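**Planificador que falla al acercarse al escurridor: ¿mapa de colisión o percepción?**

**bbustos**
Llevo con esto desde noviembre. Tarea: coger platos y vasos de una bandeja y colocarlos en un escurridor de plástico. Con el planificador por muestreo de Stollero, la aproximación al escurridor se queda sin solución en una de cada 3 escenas. De 435 intentos, 241 terminaron con el plato entre las púas. El resto es casi todo «goal in collision».

La nube de puntos de la cámara de muñeca se convierte en vóxeles y de ahí sale el mapa. Sospecho que las filas de púas se funden en un bloque macizo. 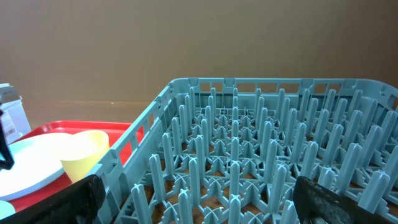

He bajado el vóxel de 8 mm a 4 mm y mejora algo, pero el tiempo de planificación se dispara. ¿Alguien lo ha resuelto sin modelar el escurridor a mano?

Brenda Bustos

**terham_dev**
Con púas en filas diagonales, mirando desde la muñeca, las de delante tapan a las de atrás. Lo que queda detrás se marca como desconocido, y Stollero trata lo desconocido como ocupado por defecto. Mira `unknown_as_occupied` antes de tocar la resolución.

**jdunstan**
No estoy de acuerdo con terham_dev. Si pones lo desconocido como libre, el plato acabará chocando con la pared del fondo. Yo registraría una malla del escurridor contra la nube y planificaría con la malla. Es rígido, no cambia de forma, y la pose sale de la pared ranurada, que da bordes largos.

Jarrah Dunstan

**bbustos**
La malla la quería evitar porque en Driltatville usan varios modelos de escurridor y habría que mantener una por modelo.

**sumampouw**
Hay un punto intermedio. Planifica con el mapa solo hasta una pose previa, 42 mm por encima de las púas. El último tramo, línea recta en cartesianas con control de impedancia y umbral de fuerza. En ese tramo desactivas la colisión entre plato y escurridor, solo ese par. La pinza sigue comprobándose.

**jdunstan**
Eso sirve si la orientación del plato es buena. Con casi 10 grados de error se apoya encima de una púa y el umbral salta igual. Y con la pinza muy abierta los dedos ocupan bastante al soltar, así que limita también la apertura.

**terham_dev**
De acuerdo en lo de la pared. Retiro lo de ponerlo libre en todo el volumen; lo haría solo dentro de la caja interior del escurridor.

**bbustos**
Probado lo de sumampouw esta tarde, con lo desconocido libre dentro de la caja interior. El «goal in collision» ha desaparecido en los platos. En los vasos sigue, y ahí el par que choca es dedo izquierdo contra pared lateral. Subo el log cuando limpie las rutas.

**sumampouw**
Para los vasos prueba a girar el agarre 90 grados antes de la pose previa. Si el log trae el nombre de los enlaces, ponlo entero, sin recortar.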